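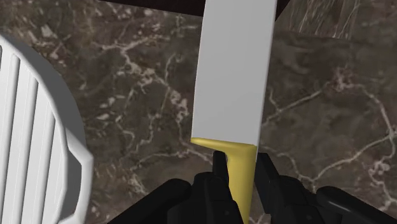 Posted by Hjørdis Wallin, December 2024

List home | Threads | Authors | Search | Next in thread

Subject: Re: [panska-users] grasp check passes, then place planner rejects every goal

Hi Jonatan, hi all,

Replies in line. The render at the top is from my own run of your kitchen config on the current Panska main branch, wrist view, right after the grasp check returns true. I used your seed, so you should be able to get the same state.

Jonatan Åberg wrote:
> We are moving our tabletop tasks from the old planner to Panska.
> The knife task is the one that won't go through. The fingers close
> on the handle, the grasp check passes, and then the place planner
> rejects all 384 candidate goals with "start state in collision".
> I raised the candidate limit to 1,000 and it made no difference.

It won't, no. The candidate limit only controls how many goal poses are sampled. Your error is about the start state, and the start state is the same for every candidate. The planner should really give up after the first one and say so. I have opened a ticket for that.

What happens is this. When an object is attached, Panska copies its collision shape into the arm's link tree and builds a list of pairs that are allowed to touch. For most objects that list is finger pads against object. Your knife is loaded as two bodies with a fixed joint between them, the yellow handle and the gray blade. The attach call takes only the body that the pads are touching. The handle gets attached and the blade stays behind in the world model as an obstacle. It meets the handle at the heel, so there is contact from the first check onward.

You can see this if you print the world model after attach:

 panska world dump --after attach --contacts

On my machine there are 3 contacts, all of them between blade and handle. There is nothing against the counter and nothing against the white slotted thing to the left of the knife.

> Could it be the white part? The gripper looks very close to it in
> the wrist view and I did wonder about the padding.

I wondered too, and turned the padding down to zero. Same error. The wrist view makes things look closer than they are, and the contact dump doesn't list it at all. I would put the padding back where it was. You may still want to look at that mesh later. The rim is made of straight segments and the inside is all ribs and slots, and if you load the visual mesh as the collision mesh, checks get slow. A convex hull per rib is enough if you ever need to place something into the slots. If you only need to stay clear of it, one hull around the whole part will do.

> For now I work around it by turning off collision checks between
> the knife and everything. It plans, but I don't like it.

Please don't keep that. With the blade ignored, the planner has no idea how far the object reaches. Held the way it is in your task, with the blade pointing up and away from the fingers, most of the object is outside the region that the handle alone covers. The plans will look fine until the arm swings near the back of the counter.

Two ways to fix it properly:

1. Merge the two bodies in the object file. Set "merge_fixed: true" under the knife entry and reload. This is what I did, and 17 of the candidates then gave a valid plan. The rest were out of reach or too close to the counter.

2. Keep the two bodies and attach the whole tree, with "attach_scope: tree". You need the branch Cadi Yorath has been working on for this. It is not in a release yet. It is the better choice if you want separate contact labels for blade and handle, for example to reject any grasp that touches the blade.

For option 1, watch out for the bolster. The handle is wider near the blade and has a curved shoulder on one side. If you let the merge tool make a single hull of everything, it fills in the space beside the narrow grip, which is where the finger tips are. Then you get finger against object contacts that aren't on the allowed list, and the same error message again with a different cause. Set "hulls: split" and check the dump once more.

Kerstin Rustad asked on the Meireles list whether the grasp check should catch this. I don't think so. It only tests pad contact and whether the pads have stopped moving, and both are correct in your case. A separate check after attach would be better, and almost all of the code for it is already in the dump command.

If merge_fixed gives you trouble, send me the object file and the dump, not the full log. The full log is mostly rejected goals.

Regards,
Hjørdis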